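Creek water, bottle caps and a lot of spreadsheets

February 2024

I've had three people ask me what I did with my Saturdays last year, so I'm going to write it down once and send them the link.

Short version: I took water samples from a creek for a university research project. I'm not a scientist. I do payroll for a flooring company. I signed up because there was a flyer in the library in Moltatham and I had just stopped coaching soccer, and the weekends felt long.

The project is run out of the environmental sciences department by Liliana Lo Presti. Her group wants to know how much road salt ends up in small streams, and how long it hangs around after winter is over. Most of the monitoring money goes to rivers and reservoirs. The little creeks behind people's houses get checked once every few years, if that. Her idea was to get people who live near them to do it every two weeks for a year and see what the numbers looked like.

I was given Bemusley Creek, which starts somewhere above the old rail cut and runs behind the grocery store, under Valine Road, and then into the wetland. I have lived six minutes from it for eleven years and had never gone down the bank.

The training was one evening. Zyanya Chávez, who was finishing her master's degree at the time, showed us how to rinse the bottle three times with creek water, downstream of where you plan to sample, then fill it facing upstream with the mouth under the surface. Cap it underwater if you can. Write the time before you do anything else because you will forget the time. I still forgot the time twice.

We also got a conductivity meter each. It's a thing the size of a fat marker with a probe on the end. Salt water conducts electricity better than fresh water, so the higher the number, the more stuff is dissolved in it. It doesn't tell you that the stuff is salt. That's why the bottles go to the lab for chloride. But it gives you a number right there on the bank, and I have to admit I got attached to the number.

My first readings were in the fall, and they were boring. They went up a little when it was dry and down a little after rain. I wrote them in the book, I entered them on the website, I drove the bottles over to the drop-off fridge at the nature center. I started to wonder if I'd picked a dull creek.

Then we had the first ice storm and I went down the next afternoon, when it had warmed up and everything was running off the road. The meter said 3401. I rinsed it and did it again and got nearly the same thing. I thought I had broken it. I called Zyanya, and she asked me to take a second bottle and label it as a duplicate, and then to go upstream of Valine Road and take a third. The upstream one was a fraction of that. So it was the road, or the grocery store parking lot, which drains to the same pipe.

Nobody was shocked by this except me. Gaetano Melis, who had the next creek over, had seen the same kind of jump. The part the researchers cared about came later. You would think that once the snow is gone and it has rained for a couple of months the creek would be back to where it started. Mine wasn't. In July, in shorts, with mosquitoes in my ears, I was still getting readings well above what I'd had in the fall. Liliana's explanation is that the salt soaks into the soil and the shallow groundwater and then leaks out slowly all summer. When it's dry, most of what's in the creek is groundwater, so that's when you see it. People had found this on bigger streams before. There wasn't much on creeks as small as ours.

A few things I learned that might be useful if you're thinking of doing something like this.

Rubber boots that come to the knee are not tall enough. I bought a second pair.

Keep the notebook in a zip bag and use pencil. Pen runs. I lost most of a page in November and had to put "illegible" in the spreadsheet, and I felt bad about it for days.

Go at the same time of day if you can. I went at nine in the morning for the first few months and then got lazy and went whenever, and Zyanya had to ask me to stop. Temperature matters more than I had thought. The meter corrects for it, but it needs a minute in the water to settle down first, and I wasn't giving it a minute.

Tell the neighbors what you're doing. A man in a raincoat crouching behind the grocery store with a bottle attracts attention. After the second conversation with the store manager I asked for a letter on university letterhead, and I kept it in the glove box. Never needed it again after that.

At the end of the year they had us all over to the campus for an open evening. There were sandwiches. Liliana put up the maps with all of our creeks on them, colored by how high the summer readings were, and mine was orange. I won't pretend I wasn't a bit proud of that, which is a strange thing to be proud of.

She was careful about what it did and didn't show. One year isn't a trend. Some of us missed dates. There was a stretch in the spring when two of the meters were reading low and had to be thrown out of the analysis. She put all of that on a slide before she put up any of the results, and I thought that was decent of her. A woman behind me asked whether it was bad for the fish, and the answer was that it depends how long it stays high, and that the bugs the fish eat are probably in more trouble than the fish are.

After the talk we were free to wander. I went around with Gaetano and his daughter, who is 14 and was there under protest.

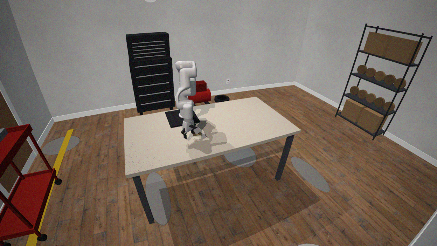 We got back to the main room just as Tiziana Valentini was explaining the part I had been waiting for, the bottles. She runs the lab that does the chloride tests. I had pictured somebody with a dropper. It's mostly a machine that pulls a small amount from each sample, separates out what's in it, and prints a line with bumps on it, and the size of one bump is your chloride. Each run takes a while, so they load a tray and leave it overnight. She said the slow part is the paperwork, matching the bottle label with the notebook and the notebook with the website. A surprising number of us write our sevens like ones.

I asked her what happened to the water afterward. It goes down the sink. I don't know what I expected. I had carried those bottles up a muddy bank in sleet and I think I wanted them to be on a shelf somewhere.

The other thing I asked about was sand. The town uses straight rock salt on Valine Road, and I'd read that some places mix in sand to cut down on it. Liliana said sand helps with grip but doesn't melt anything, and then it washes into the creek and fills in the gaps between the stones where things live. So you trade one problem for another. What does seem to make a difference is wetting the salt before it goes down so it doesn't bounce off the road, and calibrating the spreaders so they don't put down twice what they're meant to. It isn't exciting and it costs some money up front – less than the salt does over a few winters, according to her.

Tiziana Rizzi from the public works office was at the evening too. She didn't promise anything, but she did stay to the end and took a copy of the map. She told me the grocery store lot isn't theirs. It's done by a private contractor, and private lots are where a lot of the heavy salting goes on, because they get sued if somebody slips. I hadn't thought about it from that side. I've walked across that lot in January with the salt crunching under my shoes and been glad of it.

I have changed what I do at home. I used to throw salt on the front steps from a coffee can until they were white. A coffee mug is enough for a driveway, it says on the sheet they gave us, and if you shovel early you need less than that. I sweep up what's left over when it dries out and put it back in the can. My wife thinks this is hilarious.

They've asked for a second year and I said yes. They moved me to a new spot below the footbridge on Sorrentino Lane, so I can sample above the pipe and below it on every visit. That makes four bottles a trip with the duplicates, and it takes me most of an hour if the bank is icy. I went on the last warm day and it was already up from where it had been at the same point last winter, though we had more ice this year so I don't want to read too much into that.

If you live anywhere near the wetland and have a free morning every two weeks, they still need people for the two creeks on the north side. The next training evening is at the library, and the sign-up sheet is at the front desk. Bring boots, the tall kind.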